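4 min read

Moved back to washing most things in cold water in May and kept notes. Putting them in a thread because people keep asking about the water bill.

We're in Cusow, top floor, 17 units in the building. Two washers in the basement, both old Talukder front loaders. The hot cycle on those takes forever and the dryer next to them eats quarters.

Started with the detergent. I had been using the full cap every time. The cap on my bottle has three lines and the lowest one is plenty for a normal load. The towels got softer within a couple of weeks. They'd been stiff from leftover soap, I think.

Cold works for almost everything I own. Jeans, socks, sheets, work shirts. The exceptions are kitchen towels and anything that's been near a sick kid. Those still go in hot.

Second thing was sorting. I used to do darks and lights and that was it. Now I sort by weight too - heavy stuff like jeans and hoodies in one load, thin stuff in another. Thin shirts were coming out twisted and stretched at the neck because they were wrapped around the jeans.

White T-shirts are the ones I'm fussy about. They come out of the washer, get one good shake, and go flat before they go on a hanger or in a drawer. I smooth the hem and the sleeves by hand. Haven't ironed one since spring.

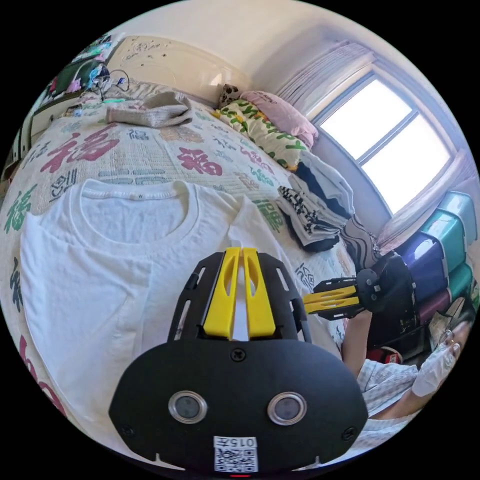 Gurker wrote back that flat drying takes too much room in a small apartment and a folding rack by the window does the same job. Fair point. I have a rack too, and thin shirts do fine on it if you hang them by the hem. Sweaters I still won't hang.

On yellow underarms: bleach made mine worse. What helped was a paste of baking soda and water, left on for 20 minutes, then a normal wash. Old stains didn't fully come out. New ones did.

Fabric softener I dropped completely. It left a film in the drawer of the machine and the gym clothes held on to smells. Half a cup of white vinegar in the rinse instead. You can't smell it after.

Someone asked about the Miltton laundromat on the corner. It's clean and the big machines are good for comforters. I go there 2 times a year for that and otherwise stay in the basement.

Clean the lint screen every load. Wipe the rubber door seal too, the gray gunk in the fold gets on light clothes. Leave the door open afterward if your building lets you. Ours has a sign saying to close it and I leave it open.

Wool is its own subject and I'll do that one separately, probably when the sweaters come out of the bin.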